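Wikero build log -- sweeping task, student project
November, started just after lunch

Carrying on from last entry. Arm homes fine now, the cable that kept catching on the shoulder has been re-tied and I've put a second tie further up. Do not cut these off again please, whoever it is with the side cutters.

Gripper. Swapped back to the wide fingers. The narrow ones let the broom twist as soon as the bristles met any resistance, and by the third or fourth pass it was pointing at the wall. Wide ones hold it better. Closing value was 785, dropped it a bit, handle slipped down, put it back to 785 and left it. Motor gets warm at that setting if you leave it closed between runs -- so open it between runs. I have written this on the whiteboard too.

Height still the main headache. Too high and the bristles just stroke the paper, too low and the whole broom bends and then flicks everything off the far side when it lets go. Tried to fix it in the script with one number for the whole board. Doesn't work, the board isn't flat. Far corner is lower. Packed it with card for now, needs a proper shim from the Kandard box if there are any left in there.

Afternoon runs, paper only, pan put down by hand before each go. Speed limit set to 30 in the config (was 100, which looked great and threw paper on the floor). 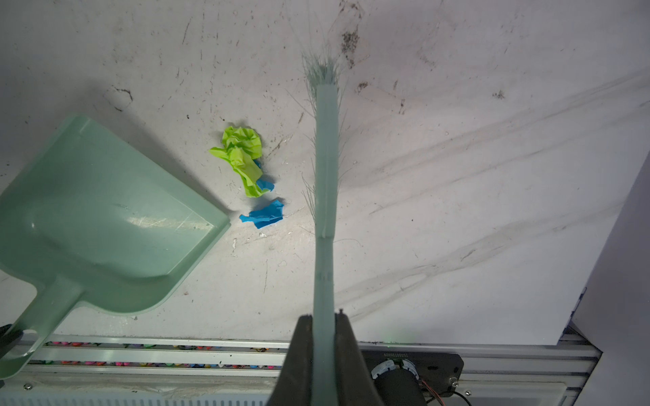 Wrist cam. Broom in the fingers, dustpan on the left, green and blue paper still to go in.

Notes from the runs, in no real order:

Blue scraps are harder than the green. The green wad is big and rolls, so even a bad push gets it moving. Flattened blue bits lie there and the bristles go over the top. Scrunching them up again before a run helps but feels like cheating, and the task sheet only says "paper waste", so I think we should leave some flat and learn to deal with it.

Pan slides. Broom pushes paper against the lip, pan moves off, paper ends up under the lip. Tried tape under the pan, held for two runs then peeled. Tried a strip of the rubber mat, much better, but you have to get it well back from the front edge or the lip sits up and nothing goes over it. Competition rules (Plulivton round) say nothing fixed to the floor -- does loose rubber count as fixed?? Need to ask before we rely on it.

Fine dirt: gave up on it for today. Bristles just spread it about. The board is covered in grey smears and wiping it with a dry cloth makes no diffrence. Someone bring spray.

Wrist camera view is decent for lining up on the paper, bad for judging how hard the bristles are pressing. They splay out a lot from above even with hardly any load. We did talk about a side camera. I'd rather try reading the motor current first as it costs nothing and we already log it.

Replay trouble at the end. Recorded a nice clean sweep by hand, played it back and the arm stopped halfway with a timeout. Happened again, same place. Log shows it dropping out at step 177 both times, so not random. Thought it was the wrist cable pulling tight there, unplugged and re-seated it, then the replay went through once and I ran out of time to try it again. So not calling it fixed.

Also the Zalewska bench supply has been turned down by somebody. Check the voltage before you power up, don't trust the knob.

To do next session:
proper shim for far corner
rerun replay, watch wrist cable at 177
ask about the rubber strip
plot current against broom height, even a rough one
spare bristle head? ours is shedding and the strands get in the joints
label the two gripper finger bags, they are BOTH marked wide

Left the config on the lab machine under the Wikero folder, the one ending _sweep_slow. The other one is the old speed limit, leave it alone for now or at least read it before you run it. Arm powered down and parked at ten to five, key back in the drawer.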